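July, bench notes, glaze durability

Started the second round of the dishwasher test for Gresard, with the matte gray glaze. Ngaio Hapeta prepared the test plates last week and I took them over from her in the morning, with her list of kiln positions. All plates are from one firing, cone 6, only the thickness of the glaze is different.

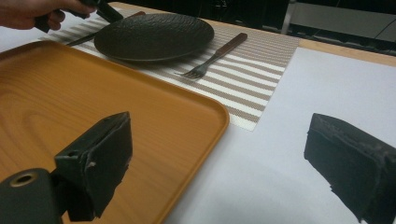
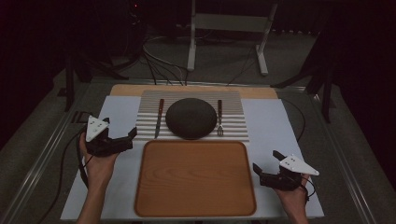
The detergent is the same as in the first round, 3000 mg per liter of water, and the bath stays at 70 °C. I checked it at 10:40 and again after lunch, and it did not drift. The lid of bath 2 closes badly, so I put a weight on it. Please don't remove this weight when you top up the water.

First look under the lamp after the short soak: thin glaze has lost a little shine near the rim, thick glaze looks same as the reference. I rubbed the rim with a pencil and wiped it. On the thin one a gray line stayed, on the thick one it came off with a damp cloth. It is too early to write this in the report.

Angus Hollis thinks that the thin plates were underfired because they stood on the bottom shelf. It is possible - Ngaio's list shows five of them there. I will ask for the witness cones before we discuss more.

Also the Medeiros frit arrived, the bag is open at one corner. I moved all of it to a bucket and wrote the batch number on the lid.

To do:
- weigh the plates dry, after seven hours in the oven
- order cerium-free polishing cloth
- return the Wirkeck thermometer to Angus, it reads two degrees too low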